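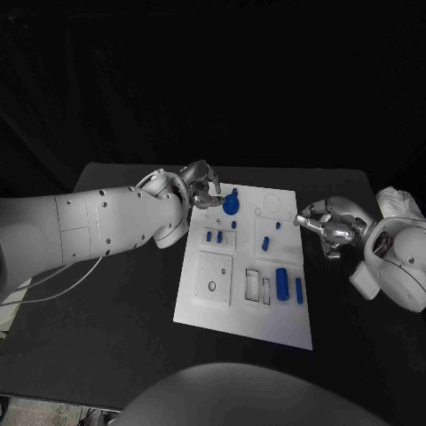
The peg board at Stinmont, both hands over it.

Search this site Go
Print this page | E-mail this page

Visit notes: Stinmont assembly plant, February

Typing these up on the bus back so forgive the state of them. Will tidy later, probably won't.

Got in a bit after 9 a.m. Front desk wanted steel toes, I had steel toes, first time ever. Visitor vest that went down to my knees. Our guide was Costel Papadopoulos, who ran the hand assembly line for years and now has a job title with "integration" in it that he does not like. Good guide. Walks fast. Answers the question you asked.

What they make: valve blocks and small housings, mostly for the Dimitriou contract, plus odds and ends. A lot of pins, plugs and dowels going into a lot of holes. 40 people on the assembly side, two shifts. Same headcount as before the arms came in, Costel said, though the jobs are sorted differently and there's been some swapping between shifts that not everyone is happy about.

The old line first. Long benches, bins at elbow height, everyone with a little tray. You take a block, you put the pins in by feel, you push, you check, you pass it on. I tried it. Terrible at it. The woman next to me did a whole tray while I was hunting for the hole on my second one. Her thumbs were taped. Most people's were. That was pretty much the case for automation right there, and Costel didn't dress it up: the thumbs and wrists go, people ask to move to packing, packing is full, and then they leave.

So the first robots were the Grokumach cells. Caged, three of them, one block type each. Fast and loud. They do the heavy pressing that used to be done with a hand lever. I asked an operator there if she missed the lever and she laughed at me. What she did miss was talking. At the bench you can chat all shift, at the cell you stand on your own with a screen and ear protection and the next person is on the other side of a fence. They've since moved two of the screens so they face each other. Small thing, took months to get signed off apparantly.

Then the bit I came for, the two-armed setup. Black table, dark curtain behind it, pair of white arms with proper fingered hands on the ends. Silver and gray, jointed fingers. White board on the table with slots and small raised plates, blue pegs to go in and out of it, some thin, one really thick. One of the pieces is a round knob, sort of like a gear with a little peg on top. It's a practice board. Nothing on it ships to a customer. The idea is that whatever works on the board gets tried on real blocks from the Dimitriou job, the ones with mixed pins that the Grokumach cells can't do without a full changeover.

Spent most of my time here. Questions I had written down and what I got back:

Why hands with fingers and not a plain gripper? Because the bins are full of mixed stuff and they were tired of buying a new end piece for every part. Hands cost more and need more looking after. Costel thinks the answer will end up being hands on one or two stations and plain grippers everywhere else. The engineers think more than that. They argued about it in front of me, cheerfully.

How quick is it? Slow. Slower than anyone on the bench, no contest, and they said so before I could. They aren't chasing speed yet. What they want is a station that can run the awkward short batches at the end of second shift, when people are tired and the mistakes go up.

Who looks after it? This was the interesting part. The people setting up the board and writing down what went wrong are off the line, not hired in. They call them cell leads. Training is done partly in-house and partly on the Goleo software, which keeps the log of each try and lets you put a note against it. One of the leads showed me his notes. Very short. "Too far left." "Let go early." "Same again." He used to do pins and says he can tell from the angle of a peg whether it's going to jam before it gets anywhere near the hole, and that the engineers now come and ask him. He was pleased about that and trying not to be.

Pay: cell leads get a bump. Not a big one. People on the bench know exactly how much it is. There was a bit of grumbling over who got picked, mostly that it went to those who were OK with screens, and some of the best hands in the building are not OK with screens. Costel agrees with the grumbling. They are running a slower version of the Goleo training now, on paid time, with the menus printed out on cards. Should have been like that from the start, he said.

Job losses came up of course. Somebody in our group asked it straight. Answer was none so far, and the agreement with the union says retrain first. Agreement is up for renewal though and he wouldn't guess past that. I liked that he didn't guess. Asked a couple of people at the benches on the way back through and got a shrug, a "we'll see," and one "can it take the night shift please."

Other notes, no order:

- Floor cables are a sore point. Costel wants everything overhead before any station like this goes near the main aisle.
- Line staff were asked where the stop buttons should go on the new cells. They moved nearly all of them lower.
- Break room is next to the pressing cells and you can hear them through the wall. Would drive me nuts. Everyone says you stop noticing.
- The old hand levers are still there under a tarp in case a cell goes down. Got used in the fall, when one did. Quite a few people were glad they had kept their eye in.
- Training cards for the bench jobs are being rewritten by the people who do the jobs, which never happend before the arms. You can't tell a machine how to do it until someone has written down how it's done.
- Lunch was good. Bean soup.

For our own shop: I don't think the two-armed thing is for us yet, too early and we don't have anybody to mind it. The lever pressing, yes, tomorrow if we could. Before any of that I'd want to copy the training part, cards and paid time, and get the bench crew in the room before we talk to a supplier. I have Costel's number and he's fine with a call. He'd like to see our kitting setup in return, so somebody needs to sort out a date and clean up the back aisle.

Missing from these notes: changeover times for the Grokumach cells. I wrote them on my hand and then washed my hands. Will ask.

Contact us | Copyright, all rights reserved | Back to top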